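Stendex Cloth Module: Frequently Asked Questions

Last updated Sep 22, 2026

Stendex is the planning and control software from Flornimell for two-arm handling of soft goods. These questions come up most often from people setting up the cloth module for the first time. For installation problems, start with the setup guide.

What does the cloth module do?

It takes camera input, proposes grasp points on a piece of fabric, and plans motion for two grippers at once. It does not track every wrinkle. The planner works from an outline of the cloth, a list of candidate edges and corners, and a confidence score for each.

Do I need a model of the garment?

No. Earlier releases asked for a template per item. Since the January release, the module builds the outline from the first clear view and updates it as the cloth moves. You can still load a template if all your items are the same.

Which views does the planner use?

It uses a head view and a wrist view. The head view gives the overall outline and the position of both grippers relative to it. Most planning is done from this one. A cloth that runs past the bottom of the view is marked "open" on that side, and the planner will not propose grasps on an open side until it has seen the rest.
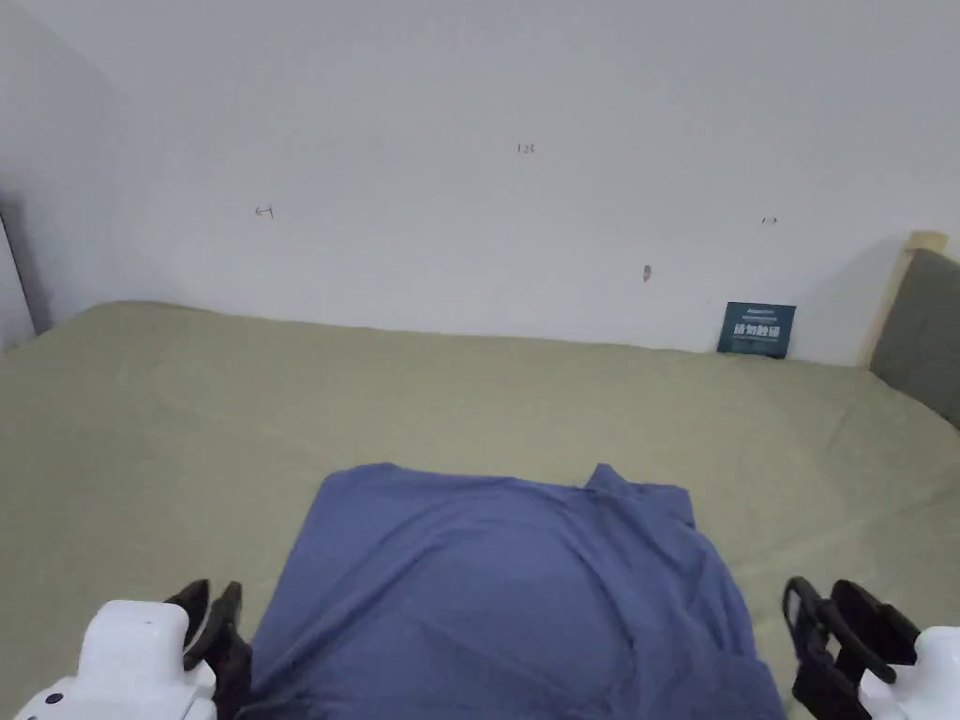 Head view: blue cloth on a green sheet, with a gripper at each side.

Can the outline be wrong even when the cloth is fully lit?

Yes. Color is usually the easy part. Blue fabric on a green sheet separates well, and even light helps. The trouble comes from folds that lift off the surface. A raised fold can look like a sleeve, a pant leg or just a bunch of loose material, and the outline may split in two where the sheet shows through a gap.

If you see the outline jump between frames, turn on merge_gaps in the perception settings. Leave it off for items with real openings, such as straps.

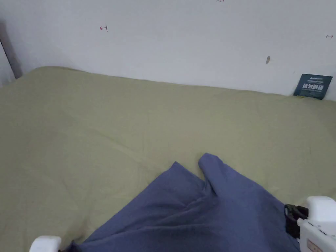
Head view: a raised fold in the cloth, with sheet visible in the gap beside it.

Why does the planner wait before moving the second arm?

By default it holds the second arm until the first reports a stable grasp. The wait limit is 500 milliseconds. After that it tries again, up to 3 times, and then stops and asks for input. You can change both values in the task file. Setting the wait to zero is allowed but we don't recommend it — the two arms can end up pulling against each other.

My wrist camera image is heavily curved. Should I straighten it first?

No. Send the raw image along with the lens calibration file. Stendex does its own correction, and only on the part of the image it needs. Straightening the whole image beforehand throws away detail at the edges, where the other gripper or a hanging corner often appears.

The fingers will also cover part of the cloth. Load the finger mask for your gripper so the planner doesn't read dark rails as shadow or as a fold. Masks are made with the Omell tool, which comes with the module.
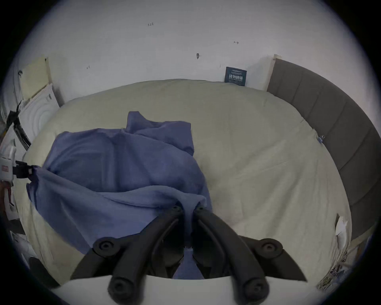 Wrist view: black fingers over the blue cloth, the gray headboard at right.

Do marks on the wall or small items nearby cause false detections?

Rarely. Anything outside the work region is dropped before edge detection. Draw the region to follow the mattress edge instead of using a plain rectangle. A card or a scrap of paper lying inside the region may still be picked up as a candidate, with a low score. Raise min_score if this happens often.

How do I replay a failed run?

Open the log in Manninen, our viewer, and choose Replay. Both camera streams and the planner state are kept in step, so you can stop at any frame and see which grasp points were being considered. Logs are kept for 36 hours unless you mark them to save.

What does error 1359 mean?

The two cameras disagree on where the cloth is. Check the wrist calibration first, then the clock offset between the cameras. If both are fine, export the log from Manninen and attach it to a support ticket.

Can I run only the perception part?

Yes. Start Stendex with the planner turned off and read the outline from the output stream. The format is the same in both modes.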